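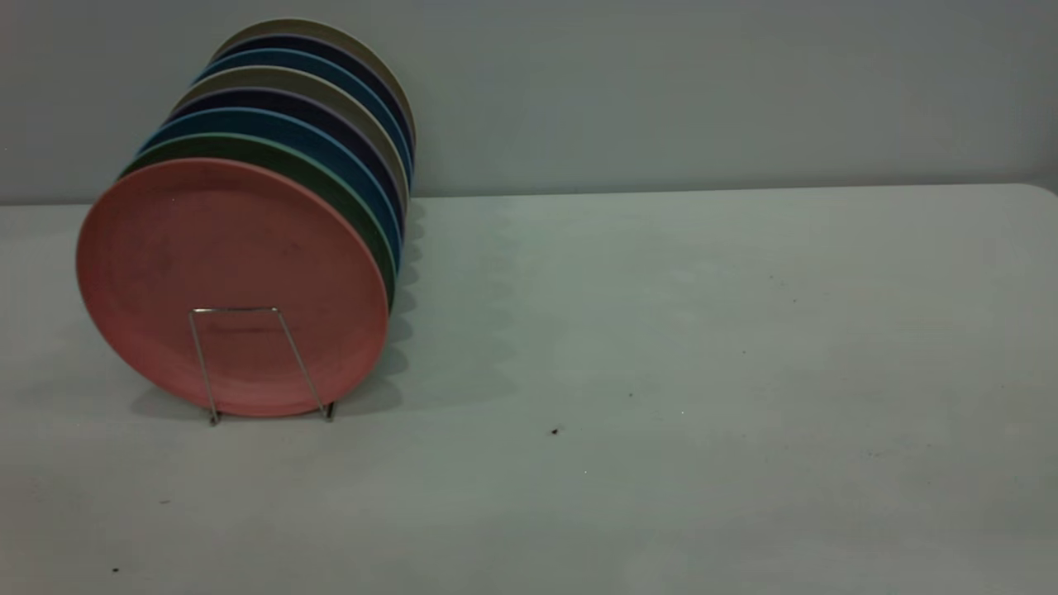 Section 6. Programming a Glaze Firing on the Notex Controller

Revised 9/11/19. Replaces the December sheet.

This section covers entry of a ramp-and-hold program for glaze firing on Setska front-loading kilns fitted with the Notex controller. Bisque programs are in Section 3. Read the cautions in Section 2 before applying power.

Before you start

The controller stores up to 14 programs. Slots 1 and 2 hold the factory bisque and glaze schedules and cannot be overwritten. Use any other slot for your own schedule.

Check that the thermocouple tip extends into the chamber past the inner face of the brick. A tip that sits flush with the brick reads low, and the kiln will overfire.

CAUTION: Disconnect power at the wall before touching the thermocouple or its terminal block. The front switch does not isolate the block.

Entering the program

1. Turn the front switch to ON. The display shows IDLE and the chamber temperature.

2. Press PROG. Use the arrow keys to select a slot, then press ENTER.

3. Enter the number of segments. Most glaze firings need 6 or fewer.

4. For each segment, enter the rate in degrees per hour, the target temperature, and the hold time in hours and minutes. Press ENTER after each value.

5. When the display shows ALRM, enter a temperature above your highest target. The alarm sounds but does not stop the firing.

6. Press REVIEW and step through every value. The controller will accept a cooling segment entered as a heating segment if the target is wrong, so compare each target with the one before it.

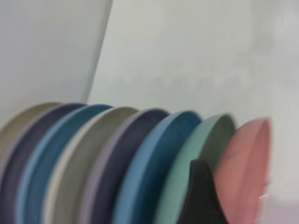
Plates standing on edge in a row.

Note: A rate of 9999 means full power on a heating segment. Do not use it below red heat. On a cooling segment the same value switches the elements off until the target is reached.

Loading and witness cones

7. Coat the shelves with Choo kiln wash, two thin coats, and let them dry fully. Do not wash the underside of a shelf. Flakes will fall on the ware below.

8. Place a witness cone pack on the lowest shelf and another on the top shelf, both visible through the peephole. The controller measures air temperature at one point — the cones record heat work where the ware sits.

9. Keep ware and shelves clear of the elements and the thermocouple. Leave space between glazed pieces, and wipe all glaze from foot rings.

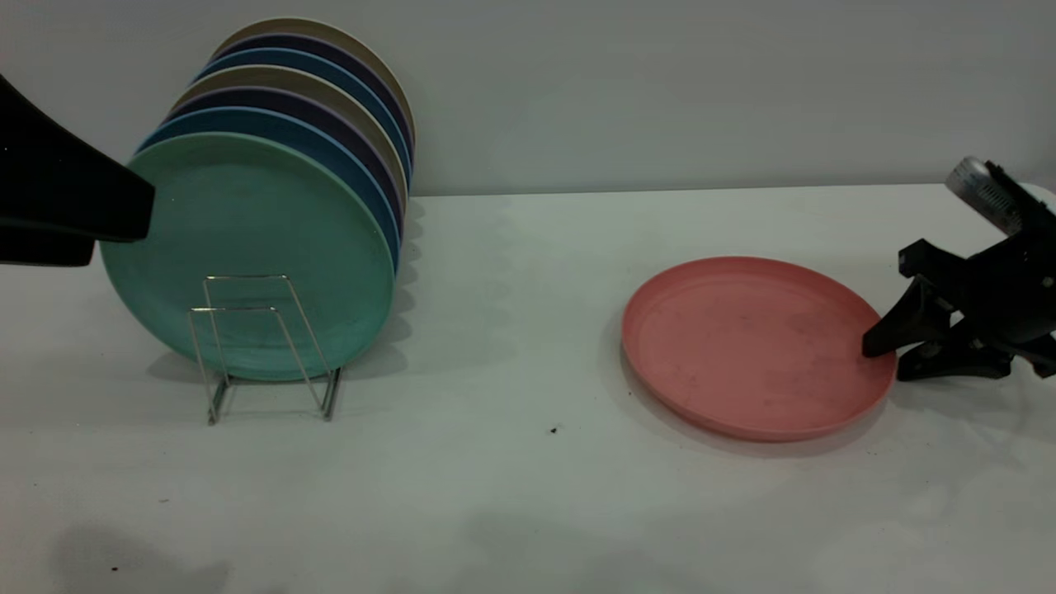
Starting and monitoring

10. Close the door and turn both latches until they stop. The door switch must click or the relays will not close.

11. Select the slot, press START, and confirm with ENTER. The display alternates between chamber temperature and segment number.

12. Open the vent damper fully for the first segment. Close it to the half mark when the second segment begins.

CAUTION: Wear shaded kiln glasses when looking through the peephole. Sunglasses do not block infrared.

If the firing stops with code E-3, the chamber has failed to follow the programmed rate. Common causes are a worn element, low line voltage, or a rate too fast for the load. Let the kiln cool, then test each element as described in the Tredo service supplement.

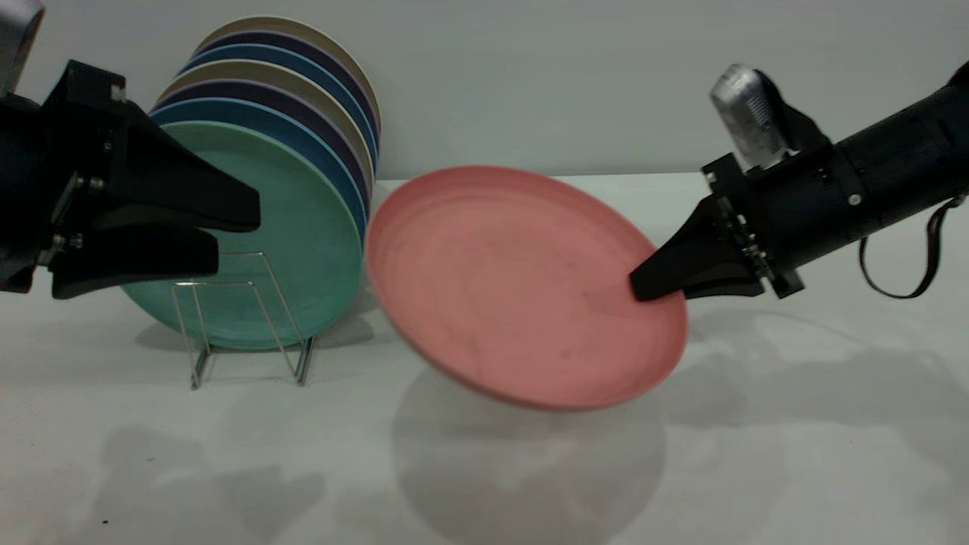
Unload only when the display reads below the UNLOAD value set in the options menu. Lift pieces straight up, one at a time, and check each foot ring for stuck wash before setting it down. Flatware that has been checked can be stood on edge in a wire plate rack, like the stack of seven here, which leaves the rims easy to inspect for crawling and bare spots. Grind any sharp drips before storage. Record the cone results for each shelf in the firing log next to the slot number. If the top and bottom cones differ by more than one cone, add a hold to the final segment on the next firing and repeat the test. Offset adjustment is covered in Section 14.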